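Subject: Re: [grippers] soft things in hard jaws
Date: March 18, 2026
List: Diltia bench robotics list

On the subject of squashy objects, another member of the list wrote:

> Has anyone on here run the Evitz parallel jaws and the Wosten ones side by side
> on anything that isn't a block of aluminium? Our Evitz set is lovely on rigid
> parts, but as soon as I give it foam it either pinches the thing into an hourglass
> or lets it swing about. I'm wondering whether to spend the money on the Wosten or
> just print some wider fingers and be done with it.
>
> Also, is the Vũ controller any good for force limits, or is that all marketing?

Oh, I can help with this one, I've been at it since February! We have both sets here and I've been swapping them on the same arm (much swearing over the adapter plate, more on that in a bit).

Short version: I'd print the fingers first. The Wosten is the nicer gripper, no argument, but most of the trouble you're describing comes from the fingers being narrow, and you'll get the same trouble from the Wosten with the ones it ships with. Foam pivots. You grab it a bit off centre, lift, and one corner drops, and then your nice tidy place height is wrong because the low corner gets there first. I spent ages blaming my calibration for that.

My test is a kitchen sponge going into a shallow metal pan, over and over. 400 lifts with each gripper, same arm, same table, same start pose. I count a lift as bad if the sponge leaves the jaws early or if it goes down outside the pan. The Evitz with stock fingers had 8 bad ones and the Wosten had 2. So yes, there's a difference, but look at what it is over 400 goes and then look at the price list. With printed fingers on the Evitz I haven't done the full run yet, so I won't quote you anything, but it's been behaving very nicely so far.

Where the Wosten does earn its keep is closing slowly. The Evitz has a sort of minimum speed below which it goes a bit jerky, and foam really shows it up (you can hear it, a little tick-tick as it comes in). The Wosten just creeps shut. If you're handling anything that tears I'd say spend the money and don't look back.

On the Vũ controller: it's better than I expected, with one big grumble. The force limit works, and it works the same from one day to the next, but the number you type in isn't in any unit I recognise. I asked and was told it's "relative". Relative to what, I've no idea. I ended up putting a kitchen scale between the jaws and writing my own little table, which took an afternoon and was quite fun. Happy to post it if people want it, though I suspect yours will come out different. Also do check your firmware, build 2081 forgets the limit whenever you change tool and goes merrily back to full squeeze. I lost a perfectly good sponge to that. The build after it is fine.

A few odds and ends while I'm typing. Tie your cable in higher up than you think you need to, and leave a loop, or it'll drag on the wrist when you rotate. Be wary of shiny pans if you're using a depth camera, mine was reading all sorts of nonsense off the bottom until I stopped trusting it for the last bit of the move and used a fixed height instead. And if you've got clear acrylic walls up, as we have, put them into the planner as solid boxes a touch thicker than they are. Mine were in at their true size for one morning and that was one morning too many.

The adapter plate, then. The Wosten bolt pattern is so nearly the same as the Evitz one that you'll think you can force it. Please don't! I have a drawing for a plate that takes both and I'm glad to send it, just reply off list so we don't clog everyone's inbox with attachments.

Has anyone tried either of these on something damp? That's next for me and I'd love a head start.

Cheers from the noisy end of the building

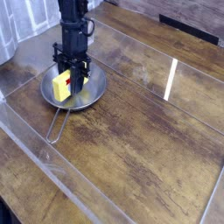 Sponge over the pan, low corner first as usual.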